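4.2 Shelter dogs and the outdoor screenings

Interviews done in April, mostly by phone, a few face to face at the Ustatville grounds. 105 attendance cards came back usable. Another 14 were blank or had the dog's name and nothing else, left out of the totals. Cards asked for suburb, whether a dog was brought along, whether the person stayed past the first short, and whether they'd visited a shelter in the past year.

Most people brought a dog. Expected, given how it was advertised. What we hadn't expected was how many walked off before the adoption reel, which Bruvbridge put on last. By then the light was gone, kids tired, dogs more so. Organisers at Alvarado ran the adoption reel first and the comedy shorts after. Fewer people overall but more of them at the shelter table at the end of the night. We don't want to push this too hard. Two towns, different weather, different parking.

Staying time was self reported. People are generous about that. Where we could check a card against the gate sheet the two mostly agreed, though the Bruvbridge gate sheet stops at 8.20 pm when the pen ran out, so the later part of that evening rests on the cards alone.

Colour of the dogs on screen came up more than we'd planned for. Black dogs film badly at dusk on a cheap projector, several handlers said so, and one shelter had swapped its footage for daytime shots with a pale fence behind. Gearóid Horgan cut both versions from the same 20 minutes of material. We showed the two to separate groups and asked which dog they remembered. The fence version did better for the darker dogs and made no real diference for the rest. Small groups again. Full counts are in the appendix.

Sound. Barking in the audience during barking on screen, predictable, and a problem for anybody near the front. Alvarado dropped the volume for the kennel scenes. Bruvbridge didn't. Complaints on the cards were nearly all from Bruvbridge, and nearly all from people with more than one dog. Dellix, which hired out the speakers at both, keeps no record of levels so we can't say how loud it was.

Cost was the other thing. Entry was free at Ustatville, gold coin at the other two. A gold coin did not seem to put people off, and a few cards said they'd have paid more if it went to vet bills and if that had been written up somewhere at the gate. It wasn't. Of the 70 people who answered the donation question, most picked food over cash. Donated food is awkward for shelters, diets and so on, see 4.4.

Running order looks to us like the cheapest thing to change. No new gear, no new site. Figure 3, and Table 2 for the order of films at each town.

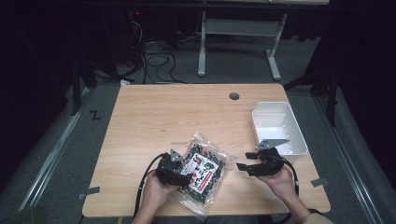
Figure 3. Table with a light wood-grain top and a round black cable grommet.

Edith Tamayo disagreed on the running order. In her view the people who leave early were never going to adopt, and putting the adoption reel first only means they sit through it annoyed. She would sooner have the dogs themselves there, on lead, walking about before anything is shown at all, and keep the reel short. We had no night set up that way so can't test it here. Ustatville came closest, with shelter dogs at the gate until the first film, but the cards didnt ask whether people had met one. They should have. The next round will.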